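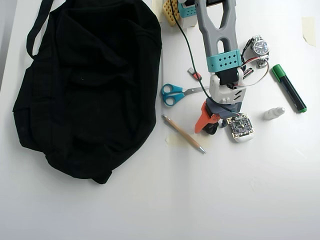

Black fabric bag with carrying strap, on a white tabletop.

Care and Storage of Discs at Home
Household guidance from the Kiiskinen Film Library, revised August 15, 2023

The Library lends DVDs and Blu-ray discs to members throughout the year. Most of the damage recorded at the returns desk is caused by ordinary handling, and the following advice applies equally to members' own collections.

Removing a disc from its case
Press the centre hub with one finger and lift the disc by its edges. Do not bend the disc to free it. Where the hub is stiff, as is common in older box sets, press a second time before lifting.

Cleaning
Dust should be removed with a soft, dry, lint-free cloth, wiping in straight lines from the centre to the rim. Circular wiping is to be avoided. For fingerprints, dampen the cloth slightly with clean water and allow the disc to dry fully before play. Household polish, window spray and toothpaste must not be used on Library discs.

Shelving
Cases should stand upright, as books do, and should not be packed so tightly that they must be pulled out by the spine. A shelf of 74 standard cases is heavier than many members expect, and wall brackets should be checked each February. Keep shelves away from radiators and direct sun. Gwenllian Harries of the conservation desk advises against storage in lofts, where the temperature varies widely.

Card sleeves and booklets
Slipcases wear first at the corners. A clear outer sleeve gives adequate protection. Booklets should be returned to the case flat, beneath the tabs, and never folded. 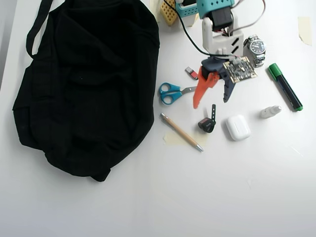 Carrying discs
Discs should travel in their cases, with the cases laid flat and heavier items placed beneath them. Loose discs in paper envelopes are not accepted at the returns desk. In wet weather, wrap the cases before setting out.

Discs that will not play
Clean the disc once and try it in a second player. If the fault remains, return it with a note of the chapter at which playback stopped. Members are asked not to attempt repairs. Notes should be addressed to Valter Sæther, Lending Services.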